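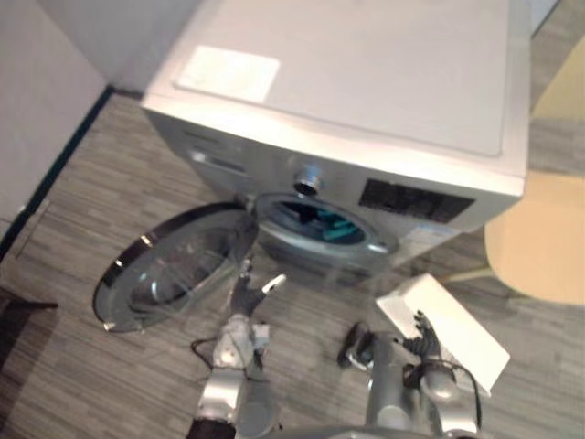
Two arms, one washing machine: the Nornley laundry kit at the open door, with a white card in the right gripper.

Good news for anyone who hates laundry as much as I do - Markham has opened orders for its Nornley kit, the two-armed home helper I've been bugging them about since last June. The news went up on 4 April 2022 and I had my name on the list before I'd finished my coffee!

What you get for your money is the pair of arms, the hands with all those jointed fingers, and a software pack called Mistness that handles the laundry jobs. For now that means front loaders only (sorry, top-load people, I'm one of you at the cabin). Mistness ships with 9 wash routines, and Markham says 3 more are coming as a free update.

The price is $292 a month on a rental plan, with a five-month minimum. That's a lot of trips to the laundromat, I know. But you can send it back after that, and setup is included, so I'm calling it fair for a first version.

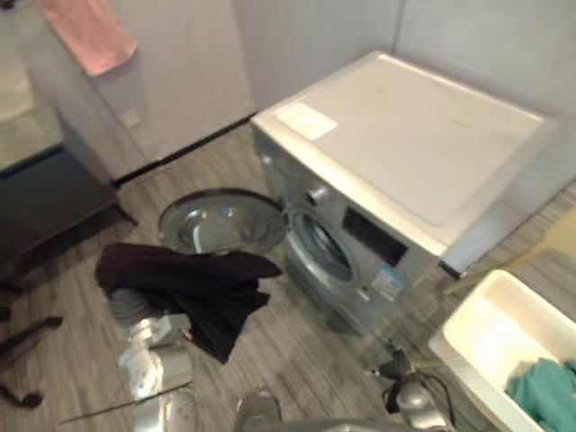 A dark piece of cloth in the left gripper, just below the open washer door.

The part I care about most is the cloth handling. Shirts and towels are floppy and never hang the same way twice, and plenty of home robots I've tried would much rather pick up a nice solid cup. Markham has put most of its work into that, and the hands come from Kordestani, a smaller shop I've liked for years.

No folding yet - I asked, and they'd only tell me it's being worked on. Same answer on dryers.

Orders are open to US addresses only, and the first kits go out in June. I'll post a full review once mine has been through a few weeks of gym clothes.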